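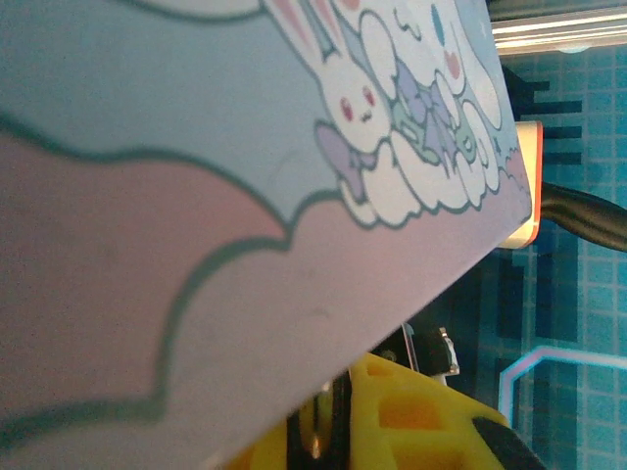
그림 3. 만화 그림이 인쇄된 물건과 노란색 그리퍼 손가락(손목 카메라)

4.2 작업 분담의 변화

페네로의 소품 분류실에서는 19명이 교대로 일한다. 로봇 팔이 들어오기 전에는 한 사람이 물건을 집고, 방향을 맞추고, 정해진 자리에 놓는 일을 모두 맡았다. 하루 처리량은 약 4,000건이었고, 도입 뒤에도 이 수치는 크게 달라지지 않았다. 달라진 것은 사람이 쓰는 시간의 내용이다. 면담에 응한 작업자 다섯 명은 모두 손으로 옮기는 시간이 줄고 지켜보는 시간이 늘었다고 답했다.

지켜보는 일은 쉬는 일로 분류되기 쉽다. 현장 관리 기준에도 처음에는 해당 항목이 없었다. 브라울리오 타피아는 오전 근무 내내 물건을 거의 만지지 않았는데도 눈과 목이 더 피곤했다고 말했다. 납작하고 큰 물건이 손목 카메라 시야를 덮으면 화면만으로는 그 아래에 무엇이 있는지 알기 어렵고, 작업자는 몸을 기울여 작업대를 직접 확인한다.

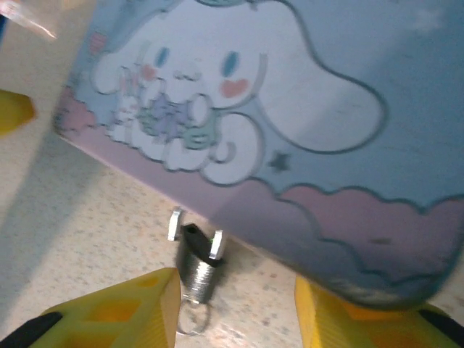
이런 확인은 작업 기록에 남지 않는다. 기록에는 집기와 놓기의 성공 여부만 들어가며, 사람이 멈춤 버튼에 손을 올린 채 기다린 시간은 빠진다. 12월부터 대기 시간을 따로 적게 하자 교대 조마다 편차가 컸다. 경력이 긴 조일수록 개입은 적었으나 대기는 길었다. 타이슨 펠레티에는 이를 두고 "언제 손대지 말아야 하는지를 배우는 데 제일 오래 걸렸다"고 했다.

물건의 종류도 영향을 주었다. 상자처럼 모양이 일정한 것은 신입도 곧 로봇에 맡겼지만, 봉지류는 구겨진 모양이 매번 달라 숙련자도 먼저 손으로 펴 놓는 경우가 많았다. 이 준비 동작은 직무 기술서에 없으며 임금 산정에도 반영되지 않는다.

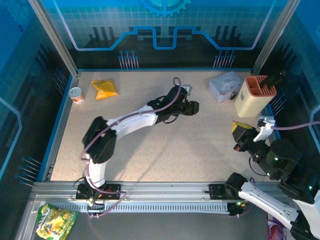 그림 4. 레일 위의 두 로봇 팔과 작업대의 물건(고정 카메라)

독자 의견

데자르댕: 대기 시간을 누가 적었는지 궁금합니다. 본인이 적었다면 조별 편차는 기록 습관의 차이일 수도 있겠네요.

물류8년차: 봉지 펴는 얘기 공감합니다. 저희도 다들 하는데 교육 자료에는 한 줄도 없어요.

ssk_lab: 4.2절 면담 질문지는 부록에 있나요? 못 찾았습니다.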